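Start Übersicht Protokolle Messplätze Archiv Suche

Laborbuch Spielesoftware, Messplatz Dernby
Eintrag vom 2019-09-06

Betreff: Drokwood, PC-Fassung, Bildzeitverhalten nach Treiberwechsel

Fortsetzung der Messreihe aus dem März. Der Messplatz wurde mit dem Daza-Treiber in der aktuellen Fassung neu aufgesetzt, die Spielinstallation stammt unverändert aus dem damaligen Abbild. Die Energieverwaltung steht auf Höchstleistung, Hintergrunddienste sind nach Hausliste abgeschaltet. Die Aufzeichnung erfolgt wie bisher mit Mivar, Ausgabe je Durchlauf als eigene Datei.

Beim ersten Start baut Drokwood den Shader-Zwischenspeicher vollständig neu auf. Dieser Durchlauf ist für die Auswertung nicht zu verwenden und wurde verworfen. Im März war dies übersehen worden; die dort eingetragenen Ausreißer im Waldabschnitt sind daher unter Vorbehalt zu lesen. 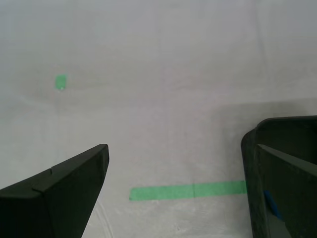
Gemessen wurde auf der festgelegten Strecke vom Sägewerk bis zur Furt, Wetter im Spiel auf klar, Tageszeit fixiert. Es liegen neun gültige Durchläufe vor. Die mittlere Bildrate beträgt etwa 80 Bilder pro Sekunde und ist für den Messplatz zufriedenstellend. Die Bildzeiten selbst sind es nicht: Beim Übergang in das dichte Unterholz tritt in jedem Durchlauf eine Spitze auf, die längste mit 242 ms. Sie liegt stets an derselben Stelle der Strecke und ist auch ohne Aufzeichnung deutlich zu spüren.

Die Vegetationsdichte wurde anschließend von "Ultra" auf "Hoch" zurückgenommen. Die Spitze bleibt bestehen, fällt jedoch kürzer aus. Schattenqualität und Umgebungsverdeckung haben auf die Stelle keinen erkennbaren Einfluss. Die Auslastung der Grafikkarte bricht während der Spitze ein, ein einzelner Prozessorkern läuft dabei unter Volllast - dies spricht eher für das Nachladen von Geometrie als für eine Grenze der Grafikkarte.

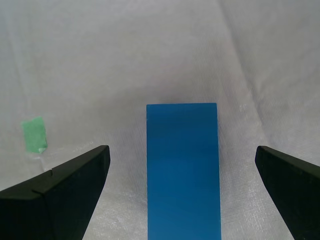 Einstellungen und Bedienung

Das Grafikmenü ist umfangreich, aber unglücklich gegliedert. Die Sichtweite findet sich unter "Darstellung", die Sichtweite der Vegetation dagegen unter "Erweitert". Änderungen an der Texturqualität werden erst nach einem Neustart wirksam, ein Hinweis darauf fehlt. Wer die Werte im laufenden Spiel umstellt, misst folglich die alte Einstellung. Bitte bei künftigen Reihen grundsätzlich neu starten und die Konfigurationsdatei mit ablegen.

Die Bildratenbegrenzung des Spiels arbeitet ungleichmäßig. Mit der Begrenzung über den Treiber ist der Verlauf ruhiger. Für Vergleichsmessungen bleiben beide ausgeschaltet.

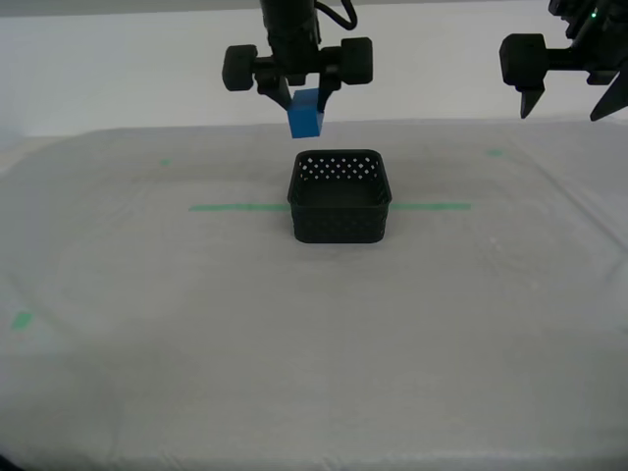

Blauer Block zwischen den beiden Fingern des Greifers.

Speicherbelegung

Bei maximalen Texturen meldet Mivar eine Belegung von 11 GB im Grafikspeicher. Ob das Spiel diese Menge benötigt oder lediglich reserviert, lässt sich mit den vorhandenen Mitteln nicht trennen. Eine Gegenprobe auf einer Karte mit kleinerem Speicher steht aus.
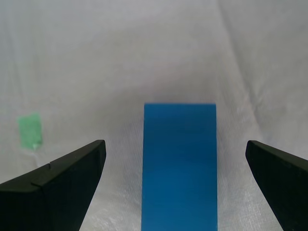
Nach längerem Betrieb steigt zudem die Belegung des Arbeitsspeichers an und geht auch nach der Rückkehr in das Hauptmenü nicht zurück. Ein Absturz trat nicht auf. Der Verdacht auf ein Speicherleck ist mit dieser Beobachtung nicht belegt und sollte bis zur Langzeitmessung nicht in den Bericht übernommen werden.

Offen:
- Strecke mit der Installation auf dem zweiten Datenträger wiederholen
- Märzreihe ohne den jeweils ersten Durchlauf neu auswerten
- Langzeitmessung im Lagerabschnitt, Arbeitsspeicher mitschreiben
- Rohdaten im Projektordner Drokwood ablegen, Treiberfassung im Dateinamen angeben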